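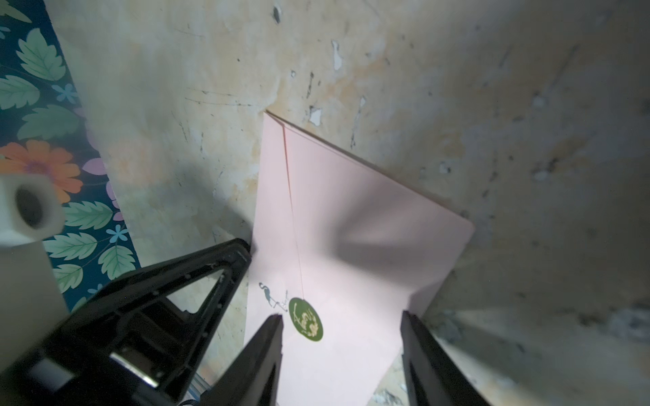
Pink envelope, olive-green seal, gold lettering, and a little teal bird on one leg. My favourite of the lot.

Home Gallery Paper Seals & Stickers Shop Days Contact

The May envelopes

Hello again! It's been a busy spring at the paper table and I've finally sat down to put the envelope page together, which I've been promising since the Trestthorpe fair (sorry to everyone who asked, and thank you for asking more than once). I only meant to write a line or two but you know what I'm like, so put the kettle on.

The pink is a pale one, paler than the one I used last year. It's from the Morkley paper range and I bought it in packs of 15, thinking that would do me for the month, and then had to go back for more by the second Monday. It folds beautifully. The old pink used to crack along the crease if you so much as looked at it, and I spent a whole winter rubbing down edges with the back of a spoon. With this one you get a nice fine seam down the back and you're done.

The bird is the bit people pick up on first. I call it a flamingo, although my flamingos have always been a bit on the loose side and one customer was quite sure it was a heron! I drew it standing on one leg because two legs looked like a table. It was going to be pink as well, but pink on pink just vanished, so I tried a dark teal and never looked back. It's small and it sits on the flap side, close to where the seal goes, so you meet it as you're opening your post. I like that much better than having it on the front, where it would be fighting with the stamp and the address.

Now, the seals. They're round stickers in a dark olive green with gold lettering and plenty of flourishes, and they come from Bataineh, who do them on a roll. I did go back and forth over the green. I had a cream one here for ages — very pretty, very polite — but on the pale pink it looked like a plaster. The olive has a bit of weight to it and the gold shows up well, even with a shadow falling across the paper.

A few people have asked if wax would be nicer. I love wax, I do, and I still use it for things handed over in person, but I've had too many seals crack in the post, and a sticker stays put. If you're doing your own, put the sticker down from the middle and smooth outwards with your thumb, and don't be tempted to peel it up and have another go. It will take the pink with it. Ask me how I know!

The pink ones are sold as sets of 2 so you can keep one back for yourself, and they go out in a plain card sleeve. I can do the bird in other colours if you're ordering for a party or a wedding, just give me a bit of warning. The Holtisano cards fit them nicely with a little room round the edges, and so does most ordinary notepaper folded in half.

Next on the table is a yellow one, and I haven't settled on a bird for it yet. Suggestions very welcome, as long as it isn't an owl. I've tried owls.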